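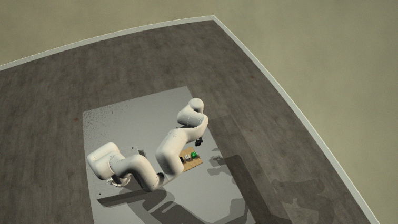
Resources > Halls and Venues > Inspections > Autumn walk-round

Filed under: Building checks, Hire spaces

Zedesside Community Hall: autumn safety walk-round, with comments

Date of check: 30 Oct 2024
Checked by: Diane Dufour
Second pair of eyes: Colleen Wong (up to item 14, when she had a dentist)
Weather: rain, then the other sort of rain

Marks used: OK = fine. W = watch, look again next time. A = action needed, with a name against it. N/A = we haven't got one.

OUTSIDE AND ENTRANCE

1. Path from car park free of leaves and moss. W
Swept the evening before, covered again by morning. The sycamore belongs to next door and takes no instruction from us. Grit bin is full, mostly of grit.

2. Outside light comes on at dusk. OK
Comes on at dusk, and also when a fox goes by, a van goes by or the wind changes. Sensor could be turned down but the last person to climb up there left it worse.

3. Front step edge marked and easy to see. A (Dufour)
The yellow paint has worn to a sort of rumour. Needs two coats and a dry spell. Will try for November and keep my hopes low.

4. Front door opens fully and closes by itself. W
Closes by itself with real feeling. Closer arm wants slackening a quarter turn. Please stop propping it open with the fire extinguisher (see item 9, where I say this again).

5. Door mat flat, no curled corners. OK
New mat from Stivon, cut to fit the well. The old one is behind the bins for anyone who misses it.

MAIN HALL

6. Floor clean, dry, no loose or lifting boards. W
One board near the kitchen hatch moves underfoot. It doesn't lift and you can't get a coin under the edge, so it stays at W. The dance class say they know where it is and go round it. I would prefer that we screwed it down.

7. Chairs stacked no more than the height on the notice. A (Wong)
The notice says six. The stacks do not say six. Stack by the piano was taller than Colleen, who has asked me to record that she is not especially short.

8. Tables: legs lock, tops sound, no splinters. OK
All opened and leaned on. One has a wad of folded raffle tickets under a foot and is perfectly steady as a result. Left alone.

9. Extinguishers in place, pins in, in date. A (Dufour)
In date, pins in. In place is another matter. The water one was at the front door holding it open, the foam one was where the water one should be. Both put back. A rubber door wedge has been bought and hung on a hook beside the door, with a label reading WEDGE.

10. Fire exits clear on both sides. OK
Clear inside. Outside, someone had left a pushchair, which was gone by the time we had walked round to complain about it.

11. Exit signs lit. OK
The left one hums. It has hummed since I was married.

12. Emergency lights hold for the full test. W
Required to last 60 minutes. We sat in the dark with a flask and they all did, though the one over the stage was giving out the light of a tired candle by the finish. New battery before it gets ideas.

13. Fire alarm test, weekly log filled in. A (Wong)
The tests are being done, as everyone in the street will tell you. The log is not being filled in. There are gaps through the summer and one entry that only says "loud". Please put the call point number and your initials.

14. Number of people allowed in main hall on show. OK
Notice says 200, and it is now at eye level after years above the curtain rail. Bookings to be told the figure when they ring. The quiz night organisers should be told it twice.

KITCHEN

15. Hot tap not scalding, warning sign up. OK
Sign up. Water took long enough to run warm that I had read the sign several times.

16. Fridge at the right temperature. A (Dufour)
Thermometer read 29, which gave me a turn until I saw it had been left on the windowsill over the radiator. Put back in the fridge, read again later, all well. The action is to tie it to the shelf.

17. Fire blanket by the cooker. OK
There, and reachable without leaning over the hob. Tea towels had been hung from it. Removed. It is not a rail.

18. Electrical items tested and labelled. W
Urn, toaster, kettle and fridge all labelled. There is also a sandwich toaster with no label and no known owner. Unplugged and put in the cupboard with a note on. If it is yours, please come and be told off.

19. First aid box stocked. A (Dufour)
Plenty of slings. If the village all breaks an arm at once we are well placed. No plasters at all, apart from the very small round ones. Order to go in to McKinnon with the paper towels.

TOILETS AND STORE

20. Pull cord in accessible toilet hangs to the floor. A (Wong)
Tied up out of the way again. I know it catches on the mop. Whoever is tying it, the cord is for someone who has fallen over, and that person will be on the floor. It has been untied and the mop has a new home.

21. Grab rails firm. OK
Pulled hard at both. I remain upright and so do they.

22. Store cupboard: nothing against the heater, walkway kept at 90 cm. W
Walkway measured with the tape and just about there, provided the badminton posts stay vertical. The nativity donkey was against the heater and has been turned to face the wall. The Finley playgroup boxes are marked "temporary" and have been since before the playgroup changed its name.

23. Ladder tagged and locked away. OK
Locked away so well that it held us up for a good while. Key is now on the board under L, having been under S for steps.

24. Lift or hoist certificate. N/A

OTHER REMARKS

The stage curtain smells of damp at the left-hand end. Not a safety point, but people will ask. We looked for a leak above it and didn't find one, and will look again after heavy rain.

Spare keys: one set is missing from the board. If you have borrowed them, hang them back up and no more will be said, or not much more.

W items get looked at again in November, A items to be finished by then. Names are against them for a reason, Colleen, and that includes the one with my name on it about the step.

Signed: D. Dufour
Signed (items 1 to 14): C. Wong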